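Small stands deserve better walls

I have spent a fair slice of my working life on the floors of trade shows, and I still get a small thrill when the roller doors go up on build day. The forklifts beep, the carpet goes down in long grey strips, and for a few hours nobody knows whose stand will be any good. I love it. I also think we spend far too much of our attention on the big islands in the middle, when the best work in the hall is very often along the edges – in the shell scheme, three metres by three, where a small exhibitor has a folding table, two panels and a great deal of nerve.

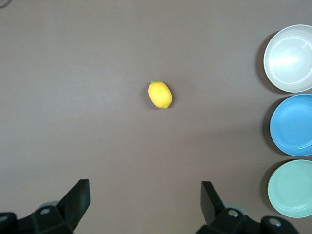

By the editor, Skokside Stand Notes
10/25/20

My favourite stand of the past few years belonged to Marulanda, a little ceramics importer with a corner booth at the Pekham homewares fair. They had one colour on the walls, one shelf at elbow height and one line of text you could read from the coffee cart. I walked past it, stopped, and walked back! Across the aisle was a two-storey structure with a hanging sign and a staircase, and I couldn't tell you now what that company sold.

I'm not against big budgets. Give a good designer a big budget and you can get something marvellous, with ceilings that glow and meeting rooms where you can finally hear the person across from you. But a big stand can survive a few bad decisions. A small one can't, so every choice on it has to be made properly, and you can feel that when you step onto the carpet.

Take walls. The standard shell scheme panel is white, a bit scuffed, and held up by an aluminium pole right where you want your picture to go. Most first-time exhibitors treat the panels as a noticeboard and pin up everything they own. I counted once, out of pure curiosity, and found 72 separate pieces of print on a single booth. There was a lovely product in there somewhere. Cover the poles with one stretched fabric graphic, keep the words few and put them above head height, and the same booth suddenly looks twice as deep. A fabric wall from our usual printer costs us $489, frame included, and it rolls up into a bag you can carry on a tram.

Then there's lighting, my great enthusiasm (colleagues have learned to change the subject). Hall lighting is flat and comes from a very long way up. It flattens faces, fabric, fruit, glassware, anything with a curve to it. Two decent arm lights aimed across a product, not straight down on top of it, will do more for you than a second banner ever could. Order the power early, though. I've seen people pay the late rate for a single socket and spend the rest of the show grumbling about it. 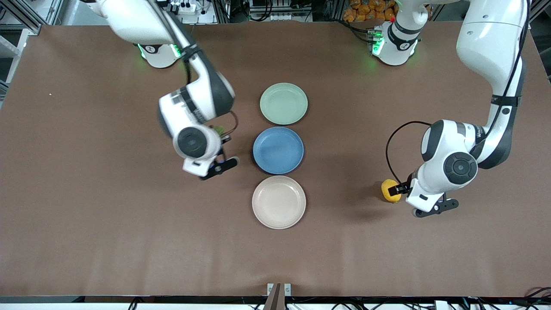 Green, blue and pink plates on a brown tabletop.

Colour is where small exhibitors can really have fun. A large company usually arrives with a brand manual as thick as a phone book, and its designer gets to choose between navy and slightly darker navy. A small company can pick a proper paprika orange on a whim and own the whole aisle. Misum did it with their garden tools last October – floor, walls, counter, even the lanyards, all in the same mossy green – and people were using them as a landmark. "Turn left at the green one." You can't buy that from the organiser, and they'd charge a fortune if you could.

I do have one complaint, and it's aimed at the organisers. The shell scheme package has hardly changed since I started. You still get the fascia board with your name in capital letters, in a typeface chosen by someone long retired, and you still get a wastepaper bin as though it were a feature. At Pekham there were almost 1615 exhibitors across the whole centre, and row upon row of them had the same blue fascia. Let people leave it off! Let them swap it for a bit of credit towards lighting. The halls would look better in a single season and the big stands would have to lift their game too.

For anyone booking a first booth, my advice is to build it at home before you go. Mark out the floor with masking tape in the garage, put the table where you think it goes, and then have seven friends walk through with bags on their shoulders. You'll move the table. Everyone moves the table, usually to the side wall, and the whole space opens up.

I'll be back in the halls as soon as there are halls to be in, probably standing in an aisle with a cold coffee, looking at somebody's tiny perfect booth and wishing I'd thought of it.

© Skokside Stand Notes | Contact us | Back to top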